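Filed under: Short Fiction, Kitchen Table Stories
5 min read

The Bin at Merthorpe

My aunt Elli left me the bakery in August, and by the time the first cold snap came through I still hadn't baked a thing in it. I'd moved into the rooms upstairs. I'd learned which stair to skip. I'd eaten a lot of toast made from somebody else's bread, which felt like cheating on her.

Mostly I cleaned. You wouldn't believe what flour does when it's been left alone with a little grease for 19 years!

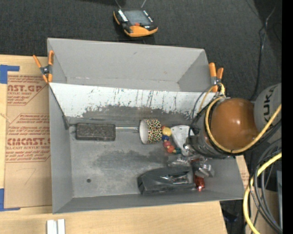
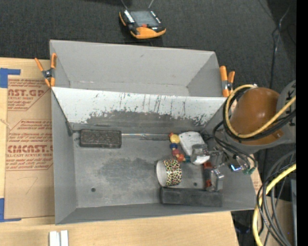
Streaks and grime, all along the pale panel.

Anyway, it was Yaw Appiah who finally said something. He'd been buying rye from Elli Lahtinen since before his knees went, and he still came by every morning and rattled the door, even with the sign turned to CLOSED.

"You got any rye?" he said.

"Yaw, I don't have any anything."

"Tomorrow, then," he said, and off he went up the hill with his empty bag.

He did this for weeks. I started setting my alarm so I'd be dressed for it.

The trouble was the recipe. Elli had a whole drawer of them, on envelopes and the backs of gas bills, and the rye wasn't there. I found the cinnamon buns. I found a thing called Owusu cake that used nearly a pound of butter and had a big angry X through it. I found a birthday card from Gareth Wragg, the man who ran the hardware store, signed "still hoping," and I put that one back exactly where it was and made myself some tea.

Then I went to see him, because I'm nosy.

Gareth was up a ladder hanging snow shovels. I asked him if Elli had ever told him how she made the rye, and he came down very slowly, one rung at a time, and wiped his hands on his pants.

"She told me the oven," he said. "She said 200 for the first part and then you bring it down to 190 and leave it be."

"Leave it for how long?"

"Till she'd finished the crossword."

Well, great. I went home and bought a newspaper on the way. I mixed rye flour and water and the last of some molasses I didn't fully trust, and I let it sit overnight under a dish towel. In the morning I turned the oven on (Celsius, she never did come around to our way) and it ticked and groaned like an old dog getting up off a rug.

I am terrible at crosswords. I want that on the record. I was stuck on seven across when I smelled it going too far, and by the time I got the door open the crust was black as a boot.

Yaw rattled the door.

I let him in, for the first time since the funeral. He stood there with his hat in his hands and looked at the loaf for a good long while. Then he knocked on it with one knuckle.

"She was faster than you," he said.

"She was faster than everybody."

"No, no. She cheated. She looked up the answers in the back." He was already getting out his wallet. "How much?"

"Yaw, it's burned."

"I've got teeth," he said. "Most of them. How much?"

I told him he could have it for nothing and he wouldn't hear of it, so we settled on whatever coins were in his left pocket, and that came to 83 cents and a button. I put the coins in the register. It stuck, and I had to hit it with the side of my fist the way she used to, and the bell rang so loud that we both jumped.

"Tomorrow, then," Yaw said.

I turned to the puzzle page in the back of the paper and went looking for the answers.

Back to top | Contact the editors | © Draline Stories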